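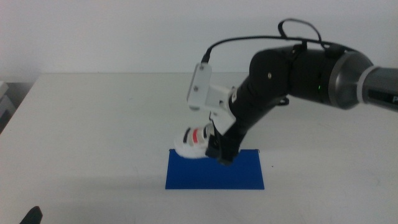

Ruxandra Hodoroagă
Fiction contributor. Former service technician, current owner of too many hex keys.

The Loop

Kaufmann had been dropping the shoe since Friday, and by the time they called me out to Tamholm everybody had a theory.

Kaufmann is the arm. The man it was named after retired years ago and was, I'm told, also slow in the mornings. The other arm is Bollix, named by the people who installed it, during the installation.

The day shift blamed the floor. The night shift blamed the day shift. The plant manager, a tall man called Odd who had written 1195 on the whiteboard and underlined it twice, blamed the price of me.

"That's your callout fee," he said.

"It's gone up," I said. "That's last year's."

He took me to the cell. The job was simple enough to embarrass all of us. Reach over the table, take hold of a small white model shoe, carry it, put it down on the blue sheet. A shoe with stripes, black and red, the kind of thing you'd give a child who couldn't manage laces. Kaufmann would do this all morning like a butler. Then on one try in 40 the fingers would close and the shoe would tip and roll away across the table, and the night shift would write it in the log with exclamation marks.

I asked who had changed something.

Nothing had been changed. In nineteen years I have never visited a plant where something had been changed.

So I sat on an upturned crate and watched. Odd watched too for a while, then went off to find someone to be disappointed in. The green light stayed on. The arm came down, paused, came down a little more. I've always liked that pause. It has nothing to do with thinking – it's a number in a file – but I've worked with people who could have used the same number.

On the thirty-first pick, the wrist turned and I heard a tick. I'd have missed it if the compressor hadn't cut out for its coffee break.

I stopped the cell, locked it off and put a driver on the white bracket at the side of the wrist. Two screws on the plate. One was tight. The other gave me most of a turn before it felt like a screw again.

"You've got a cable pulling on this," I told Odd, when he came back.

"The cable's been there since Odevex put it in."

"Was it tied down?"

He gave the floor a good long look. A girl from the day shift, eating a pear, said they'd had to tidy it in July because an auditor was coming. Someone had drawn the slack out and tied it flat along the arm. It had looked wonderful. It had passed. Every time the wrist rolled, it had also tugged the bracket a hair to one side, and the camera on it had been telling Kaufmann the shoe was a hair to one side as well.

I cut the tie. I gave the cable its loop back, high and ugly over the joint. I cleaned the threads, put a drop of threadlocker on both screws, snugged them down and ran the calibration again.

"It looks worse," said Odd.

"It does," I said.

We started it up slowly. 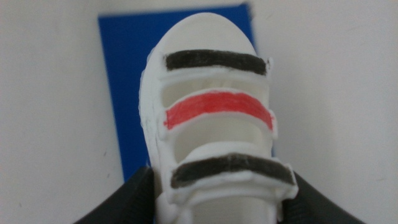 "How much slack does a wrist cable need?" asked the girl with the pear.

"Enough that you can turn the wrist to both ends of its travel by jogging it slowly, and the cable never goes tight or catches on a joint. Check it at the ends, then clamp it on either side of the loop and leave the loop alone."

She wrote it on the back of her hand, which was more than Odd did.

We ran 72 picks before lunch and the shoe went where it was sent. Odd asked if I could guarantee the next 2000. I said I could guarantee the screws. He asked what the difference was, and I told him it would be on the invoice.

While I packed up, he took his sleeve to the 1195 on the whiteboard and wrote in the new figure, smaller. Then he asked, in the voice of a man mentioning the weather, whether I'd mind having a quick listen to Bollix.

I put the crate back down.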